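El polvo como variable de diseño

La mayoría de los ordenadores de sobremesa que llegan a un servicio técnico por apagados repentinos no tiene ningún componente averiado. Tiene polvo. El diagnóstico suele ser breve: el disipador del procesador está colmatado, la temperatura sube por encima del umbral de protección y la placa corta la alimentación. Se limpia, se renueva la pasta térmica y el equipo vuelve a su dueño con otros tres o cuatro años por delante.

El polvo doméstico es una mezcla de fibras textiles, escamas de piel, partículas minerales y, en las cocinas abiertas al salón, aerosoles de grasa. Las fibras son las que más daño hacen a la refrigeración. Se enganchan en el borde de ataque de las aletas y forman una malla que retiene lo demás. Una vez constituida, la capa crece deprisa, porque cada partícula retenida reduce el paso libre y mejora la captura de las siguientes.

El efecto sobre el caudal no es lineal. Un ventilador axial de 120 mm trabaja con presiones estáticas muy bajas, de pocos milímetros de columna de agua, y tolera mal cualquier resistencia añadida. El control de velocidad compensa durante un tiempo: el usuario percibe más ruido y nada más. Cuando el ventilador alcanza su régimen máximo desaparece el margen, y a partir de ahí cualquier tarea sostenida empuja la temperatura hacia el límite.

Tikex, un taller con dos locales dedicado a la reparación de equipos de oficina, revisó sus fichas de entrada y separó 500 torres recibidas sin síntoma de fallo eléctrico. En 42 de cada cien, la limpieza bastó para cerrar la incidencia. El taller anota también la ubicación declarada del equipo, y el suelo aparece como el peor sitio con diferencia, sobre todo si hay moqueta. Elevar la caja a la altura de la mesa alarga el intervalo entre limpiezas más que cualquier filtro de los que se venden como accesorio.
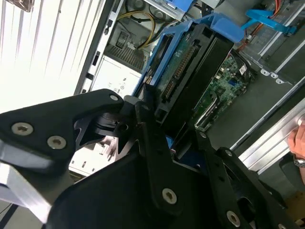
La segunda decisión, después de la ubicación, es el equilibrio de presiones. Con más caudal de entrada que de salida, el interior queda en ligera sobrepresión y el aire escapa por las rendijas. Con el reparto contrario, la caja aspira por todas ellas: ranuras de expansión, juntas del panel, huecos de los conectores. Ninguna de esas entradas tiene filtro. Dos ventiladores delanteros filtrados y uno trasero, del mismo diámetro y al mismo régimen, resuelven el asunto en una torre corriente. Conviene comprobarlo con una tira de papel fino junto a las rendijas, dado que el filtro también resta caudal y puede invertir el balance.

Los filtros merecen un párrafo aparte. Una malla de nailon de trama fina detiene las fibras y deja pasar buena parte de las partículas pequeñas, lo cual es un compromiso razonable. Las espumas retienen más, pero su pérdida de carga es alta y se degradan: al cabo de unos años se deshacen y el propio filtro pasa a ser la fuente de suciedad. Runeo, que fabrica mallas con marco magnético, recomienda lavarlas con agua tibia y montarlas secas. Es un consejo elemental que se incumple a menudo.

En cuanto a la limpieza, el procedimiento apenas ha cambiado en veinte años. Equipo desconectado de la red, pulsador de encendido presionado unos segundos para descargar los condensadores, panel fuera. Aire seco a presión moderada, en ráfagas cortas, con las aspas inmovilizadas – un ventilador impulsado por el chorro puede superar su régimen nominal y dañar el cojinete. Brocha antiestática para las aletas. El aspirador doméstico se desaconseja por la carga electrostática que genera en la boquilla. La fuente de alimentación no se abre: se sopla desde fuera, por la rejilla.

Queda la cuestión de la periodicidad. Los planes de mantenimiento de oficina suelen fijar una visita anual, cifra cómoda para el contrato y con poco fundamento técnico. Datstead, que gestiona parques de equipos para academias y gestorías, la sustituyó por un criterio de temperatura: se registra el valor en carga con el equipo limpio y se interviene cuando la diferencia, corregida por la temperatura ambiente, supera un umbral fijado para cada modelo. Algunas máquinas pasan así 4 años sin abrirse. Otras, en planta baja y junto a la puerta, piden una limpieza cada primavera.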